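Grakadia Modular Sofa System
Section 5: Assembly and Placement of the Seating Modules

5.1 Before you start

Read this section through once before unpacking the connecting hardware. Two adults are needed for steps 3 to 7. Keep the cartons until all modules have been checked against the packing list.

Clear a floor area at least 13 inches deeper than the finished sofa. Hard floors must be swept. On carpet with a deep pile, fit the wide glides supplied in the Tanlow hardware pack in place of the standard ones.

CAUTION: Do not lift a module by its headrest, by the cover fabric, or by the lining underneath. Lift only by the base rail.

5.2 Joining the modules

1. Lay each module on its back on a clean blanket. Screw the glides into the threaded inserts by hand until they stop.
2. Confirm which end the chaise will occupy. The brackets are handed and are stamped L or R on the flange.
3. Stand the modules upright in their final order, leaving a gap of about 5 inches between them.
4. Fit the male bracket to the base rail with two bolts. Leave the bolts finger tight.
5. Lift the adjoining module slightly, align the brackets, and lower it until the hook seats fully.
6. Repeat for the remaining modules, finishing with the chaise.
7. Tighten all bracket bolts with the hex key, working from the center outward.

NOTE: If a bracket will not seat, check that both modules stand on the same floor surface. A rug edge under one glide is enough to hold the hook out of line.

5.3 Headrests and cushions

1. Slide the headrest posts into the sleeves on top of the backrest. Press down evenly on both sides.
2. Place the back cushions with the zipper facing down.
3. Smooth the cover toward the rear seam. Creases from packing relax with normal use.
4. Add loose pillows last. They are not part of the seat structure and must not be used to fill a gap between modules. 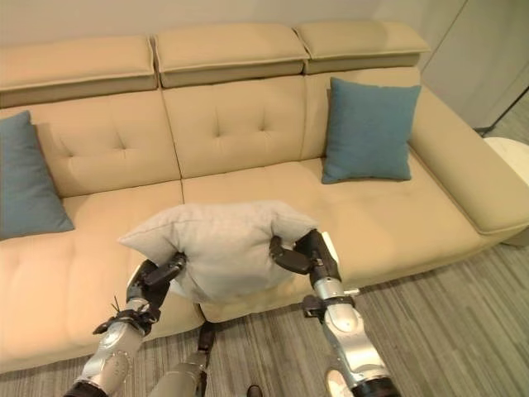
Figure 5-1. Sectional with chaise, headrests in place. Light gray pillow not included in packing list.

5.4 Leveling

Set a spirit level across the front rail of each module in turn. Turn the glide counterclockwise to raise the corner. Do not extend a glide so far that fewer than five threads remain in the insert.

CAUTION: Take weight off the module before turning a glide. Turning under load can strip the insert.

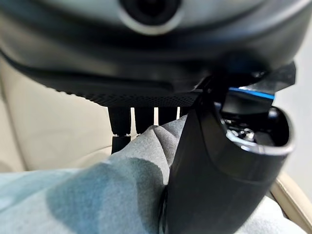
After leveling, recheck the bracket bolts and tighten any that have moved. Check them again after two weeks of use, and once a year after that.

5.5 Load and care

Maximum load per seat position is 195 lb. Do not sit on the headrests or the arms.

Vacuum the fabric with a soft brush attachment. Blot spills with a white cloth. Covers marked Vetier may be machine washed cold; covers marked Stefanou must be dry cleaned.

Section revised Aug 22, 2020. Technical contact: Eftychia Zervas, Product Documentation.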